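Studio Report: The Wall Label Problem
Verna Whitfield, second-year group project with Gijs Leemans and Riet Kuipers

4. What we did

The Drollasham gallery lent us 11 works from its spring show and one rule, that no artist could be asked what anything meant. Each of us wrote a label for every work. Gijs averaged 600 characters per label and used "liminal" in nearly all of them. Riet wrote only titles and materials. Mine fell somewhere in the middle and satisfied no one, our tutor Jolien Prins included.

We hung one set of labels per week and counted visitors – 924 over the whole run, a good share of them looking for the restroom.

5. What we found

People stood longest in front of Riet's labels, possibly waiting for the rest. Gijs's were photographed most. When we asked at the exit which work they remembered, the usual answer was the big gray canvas by the door, which had no label in any week because the tape wouldn't hold.

6. What we would change

Better tape. We would also leave out Sunday, when the Clomberg choir rehearses next door and every painting becomes religious. Wim Michiels suggested testing the labels on digital pieces too, and we have started a list.

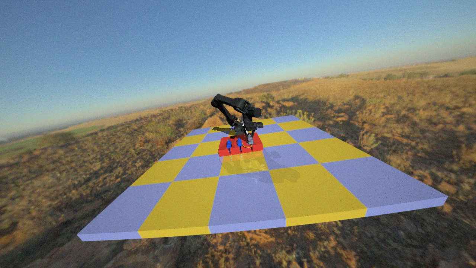
Fig. 3. Red block on a lavender and yellow checkered platform, computer rendering.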